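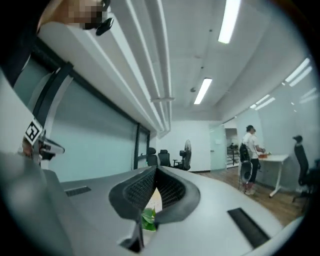

Figure 1. The project room with the ceiling lights on. The glass wall is on the left.

Lighting and Glare in a Shared Project Room
Student project report, Building Environments course

14 shares | 3 comments

1. Background

Our department has one project room that every group has to share. It is used for model building, group meetings and, toward the end of the term, for a lot of late evening work. In the student survey at the end of last term, the room got more complaints than any other space on the floor. Most of them were about light. People wrote that the tables were too dim in one part of the room and that laptop screens were hard to read in another.

We picked this as our project for the spring. The goal was to find out where the complaints came from and suggest changes that cost little and do not need an electrician.

2. The room

The left side of the room is a wall of frosted glass panels in dark frames. The glass is a pale blue-green and runs back to a plain white wall. The ceiling is also white. A long white duct crosses it at an angle to most of the furniture layouts we tried, and there are pipes near it. Lights, sprinkler heads and a few small fixtures share the rest of the ceiling.

The ceiling lights are fluorescent. They are not laid out in a regular grid, and we think this matters more than the type of lamp. The right side of the room has more of them, including one over the table area. The side near the glass depends on whatever comes through the panels, and the panels face a hallway, so that is not much after the hallway lights go to their evening setting.

All of the ceiling lights work from one switch by the door. There is no dimmer.

3. What we did

We marked 13 points on the room plan and took a light reading at each one, at table height. We used a handheld Udgate meter borrowed from the physics lab. Each point was measured in the morning, in the early afternoon and at 9 in the evening. The readings were taken in February, so the evening set has no daylight in it at all.

We also asked people who were working in the room to fill in a short form. It asked where they were sitting, what they were doing (reading, screen work, cutting or gluing, talking), and whether the light was too low, fine or too strong. We left the forms in a box by the door and collected 122 of them. A few had no seat marked and could only be used for the general questions.

For the screen glare part we did a simple test. We put the same laptop on each table with a dark page open and wrote down whether a light could be seen reflected in the screen from a normal sitting position. One person did all of these checks so that the sitting height stayed the same.

4. Results

The readings on the right side of the room were higher than on the left at all three times of day. The difference was smallest in the morning. In the evening it was large enough that you could notice it by walking across the room. The lowest reading of all was at the point closest to the corner where the glass meets the back wall.

The forms matched the readings for people doing cutting and gluing. Those on the left side mostly marked the light as too low. For screen work it was the other way around. People on the left were happy with it, and people on the right complained of glare.

The laptop test showed reflections at 5 of the table positions, all of them on the right. Turning the laptop a quarter turn removed the reflection at most of these. This was a useful result for us because the tables can be turned too.

We expected the frosted glass to cause some glare, and it did not show up in the test or on the forms. The glass seems to spread the light well enough.

The duct was harder to judge. We suspected that it casts a shadow in the evening, but the points under it were not clearly darker than their neighbors. We did not have enough points there to say more.

5. Changes we tried

We tried two changes for two weeks each.

First, we swapped the uses of the two sides. Model building went to the right, and screen work and meetings went to the left. We put up a sign and moved the cutting mats over. This worked for the first week. In the second week people started going back to their old seats, mostly because the outlets are on the right and laptops need charging. We should have checked the outlets before starting.

Second, we left people where they were and turned the tables on the right side by a quarter turn. We also put two Plorik clamp lamps on the tables on the left for cutting work. The forms from this period were better on both sides. One lamp clamp does not hold well on the thicker tabletop and slides down when the arm is stretched out.

We looked at stick-on diffuser film from Paucar as a third option. We ordered a sample sheet but did not put it up, as facilities has to approve anything attached to a ceiling light and the answer had not come by the end of the project.

6. Problems with the method

The forms were voluntary, so people who were annoyed by the light were probably more likely to fill one in. The two trial periods were also at different points in the term, and the room was busier during the second one. On one evening the meter battery ran low and we had to repeat that set the next day.

We did not measure the lamps one by one - the single switch made this impossible without help from facilities.

7. Recommendations

Keep the tables on the right in the turned position. Tape marks on the floor would help, since the tables get pushed around.

Buy four more clamp lamps for the left side, with a wider clamp than the ones we used.

Add a power strip on the left side so that laptop users have a reason to sit there.

Ask facilities if the ceiling lights can be split onto two switches the next time work is done in the room.

The room plan with the measuring points and a blank copy of the form are in the course folder under Edholm, our group name. The Udgate meter has gone back to the physics lab with a new battery.

3 comments | Share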